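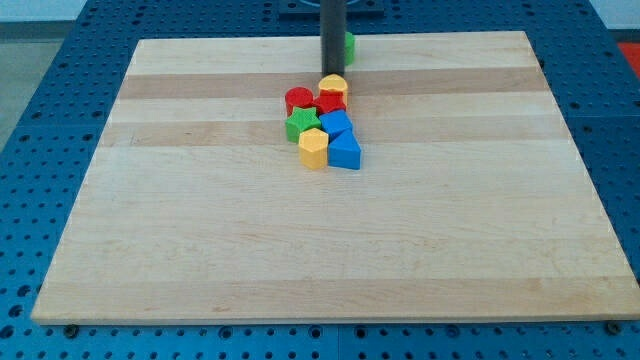 Work and Automation
Handout for session 8: Sorting by hand, sorting by arm
Ertuğrul Kırmızıgül

Reading before the session: the Plerkine case (in the course pack) and your own notes from January on job descriptions.

1. Where we are

Last session dealt with offices. This one deals with a packing room, and with a task most people would call simple: picking up small objects of different shapes and colours and putting each one where it belongs. Robot arms are often set to practise on children's shape-sorter blocks before they go near real goods. A star, a cube, a hexagonal block and a cylinder each need a different grip, and an arm that can only manage one of them is not much use in a packing room.

Blocks standing close together are harder than blocks standing apart. The fingers of a gripper need space on either side of what they are picking up. A person solves this without thinking, by nudging one block out of the way with a knuckle. Keep the knuckle in mind for section 3.

2. The case: Bridden

Bridden packs spare parts and small household fittings for other firms. Before the change, 35 people worked in the packing room over two shifts. Orders came down on paper slips. Each packer had a bench, a set of bins and a target of 400 items a shift, which most of them met and a few passed easily.

The firm bought two arms from Surnetti and put them at the end of the room where the plain, regular parts were handled. No one was dismissed. Six packers were moved: two became "cell attendants" and four went to the mixed-goods benches. The target at the mixed-goods benches stayed the same.

Points to note from the interviews in the pack:

The attendants clear jams, refill trays and call the technician. They walk more and lift less. Both said the shift felt longer.

The packers on mixed goods lost the easy parts. Under the old arrangement an hour of regular fittings let them get ahead, and they used the time they gained for the awkward orders. With the easy work gone to the arms, every order is an awkward order, and the target was worked out on the old mix.

The shift leader gained a screen showing picks per hour for each arm. Some weeks later the same screen showed picks per hour for each bench. This had not been part of the plan given to staff.

Pay did not change for anyone, including the attendants, who were trained for two days and are now responsible for far more expensive equipment.

3. What the arm takes and what it leaves

We use the word "residue" for the work left over once a machine has taken its share. Residue is seldom a smaller version of the old job. At Bridden it was made up of tangled parts, torn bags, returns with no label and anything shiny enough to confuse the camera. It also contained work that had never been written down, such as spotting that a customer had ordered left-hand hinges twice and no right-hand ones.

The knuckle belongs here. When the job was described for the Surnetti engineers, the packing manager listed "pick, check, place". He left out nudging, turning, shaking a bin to level it and asking the next bench. All of these had to be dealt with later, partly by the machine and partly by the attendants, who now shake the bins by hand.

4. Comparison: Aerts

Aerts is a smaller firm doing similar work. It asked packers to choose which parts should go to the arm first. They chose the heavy ones and the ones with sharp edges, and kept some of the regular fittings at the benches. The arm there runs slower than the supplier advised. Sickness absence for wrist and hand trouble fell in the first year. The manager's view is that the firm paid for an arm and uses half of it — the packers' view is that they can still use their hands in the evening.

Both accounts are in the pack. Read them against each other and note which costs each one leaves out.

5. Terms

Cell: the marked-off area in which an arm works.
Attendant: the person who keeps a cell supplied and running.
Residue: see section 3.
Target drift: a target that stays the same while the work under it gets harder.

6. For the seminar

Bring one page on a job you have done yourself. Write down what an engineer would list as its steps, then what you did between the steps. Mark the parts you would have been glad to hand over, and say who would have had to agree to it.

The written assignment on Bridden is due 6 February 2024. Hand it in on paper at the department office.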